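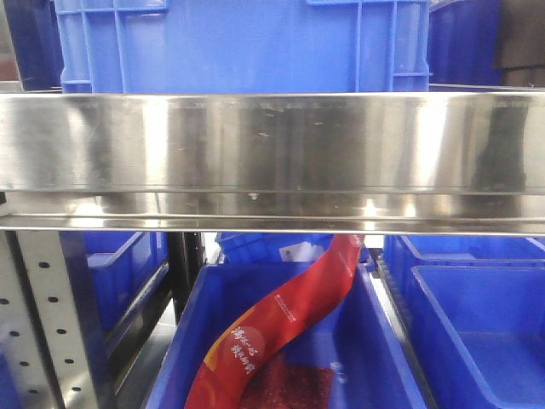 Olga Rivadeneira had told me beforehand to skip the big gantry hall and start with the light hoists, and she had a point: by mid-morning you couldn't get near them. So that's how I did the Brammont open day in November, small lifting gear first, and I'm so glad I did!

The star for me was the Ranberg chain hoist on a short overhead track. They let visitors run it, one at a time, with a concrete test block on the hook. Two speeds on the pendant, and the slow one really is slow. I set the block down on a wooden pallet without a bump (my third try, but still). The fitter running the stand, Henríquez, kept making people stop halfway and look at the chain bag, as that's the part everyone forgets to check when the lift height changes.
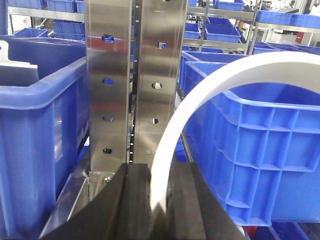
Visitor Notes, page 4

After coffee we went over to the test bay. A beam trolley was going back and forth under an 800-pound load, with a counter beside it showing 141 when I walked up. I stayed much longer than I'd planned. There's something lovely about a well-adjusted trolley – it hardly makes a sound, just a low roll and then a click at the end stop. The Sketum trolley on the next beam was louder, and the crew happily took a side plate off to show us how the wheel spacing is shimmed.

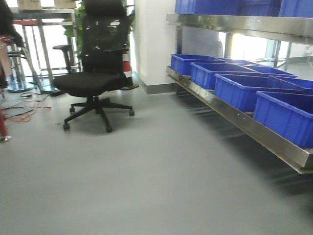
Can you try the hoists without a license?
Visitors may use the small ones at the open day, with a staff member standing at the pendant the whole time.

The wall-mounted jib was my last stop before lunch. You push it by hand, and it swings so easily that the arm has a friction brake to keep it from drifting. I'd love one over my bench, though my wall would have a few things to say about that.

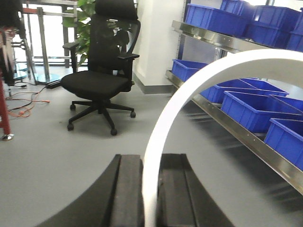 Is there parking for a van?
Use the rear lot and come in by the loading gate, which opens at 8 a.m.

Bring closed shoes and something for your ears. The sandwiches ran out by noon, but the soup was great.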